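How to Keep a Scorebook for Your Local Football Team

By Matvii Hladun

I started keeping the book for Tutside when my knees finally gave up on me, and I can tell you it is the best seat at the field (even when it's a folding chair and the wind is coming straight off the parking lot). You don't need to be a coach or a math person to do it well. You need a notebook, two pencils, a clipboard, and the willingness to miss your turn at the snack stand now and then.

What follows is the way I do it for high school and club games. Other people have other ways, and if yours works, keep it!

Set up your pages the night before

Use a notebook with wide lines, turned sideways. Draw columns for quarter, down, yards to go, ball spot, play, and result, and leave one wide column at the end for anything odd. I number every page in the top corner, and I'd ask you to do the same, because a page will come out of that notebook sooner or later and go for a walk across the bleachers.

On the inside cover, write both rosters in number order. Don't do them alphabetically. You'll be looking at a jersey in the rain and trying to find a name, and going by the number is much quicker. If the visiting school hasn't sent a roster, walk over to their sideline before the coin toss and ask nicely. The folks from Birkuritz once handed me theirs along with a cup of cocoa, and I've had a soft spot for them ever since.

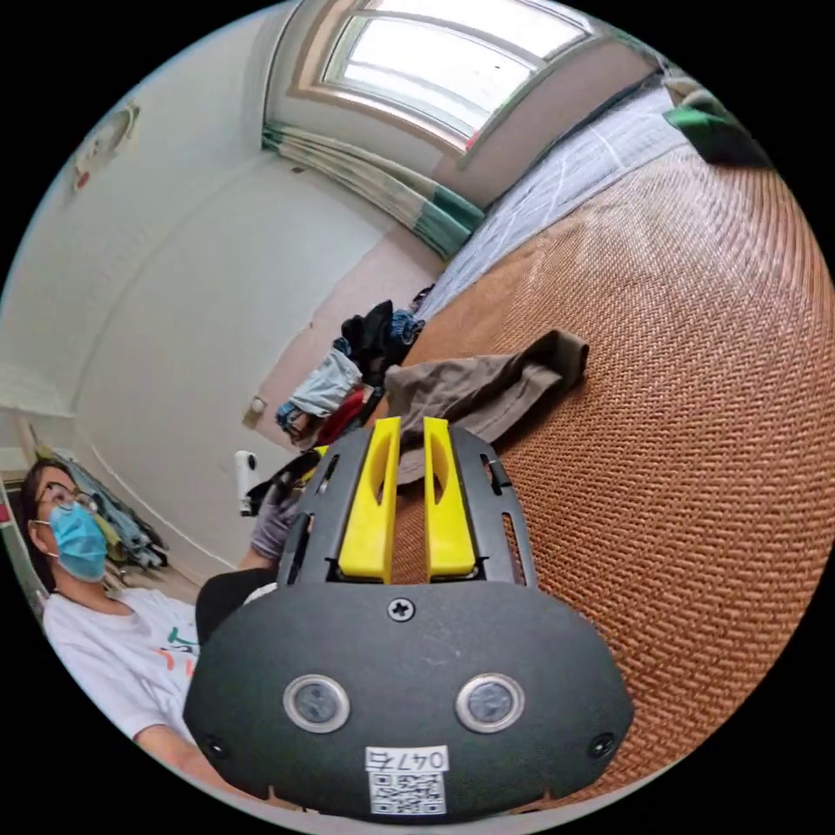
Learn a short set of marks and stick to it. Mine are R for a run, P for a pass, an X after the P if it falls incomplete, and K for any kick. The jersey number goes right after the letter. So "R 22 +4" is a run by number 22 for a gain of four, and "P 9-81 +15" is a pass from number 9 to number 81 for fifteen yards. A penalty gets a circle around the whole line, with the yardage written in the last column.

Writing down the play

Look at the spot of the ball before the snap and write that first. Then watch the play with your pencil up. I know how tempting it is to start scribbling as soon as the handoff happens, but you'll look down and miss the fumble, and then you'll be asking the fellow next to you, who was looking at his phone.

Once the whistle blows, write the letter, the numbers and the result. Wait for the official to set the ball before you put down the yards. We always round to the nearest whole yard, and a ball resting between two lines goes to whichever it's closer to. Don't fuss over it. You've got less time than you think before the next snap.

Sacks trip up a lot of new people. In high school scoring, the yards lost on a sack come off the quarterback's rushing total, so I write it as a run with a little S beside it.

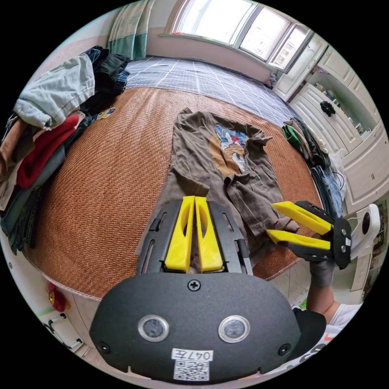
Adding it all up

At halftime, add each team's rushing and passing yards and write the totals at the bottom of the page in pen. It's a small job then and a miserable one at ten at night. Do it again after the game, and check that your scoring plays match the scoreboard before you leave the field.

For the season sheet, I keep one line per game and a running total along the right-hand side. Last season our passing total against Pruvost didn't agree with the line before it, and it took me most of an evening to find that I'd copied 343 as 334. Now I read the numbers out loud while I copy them (my dog is very patient). Our leading rusher finished the year with 866 yards, and 46 of those came on a single muddy run at Biltia that I still like to go back and look at in the book.

Send the totals to your coach and to the paper, if you've still got one, the same night if you can manage it. Then put the notebook somewhere dry, sharpen both pencils, and leave them in the bag with the clipboard for next time.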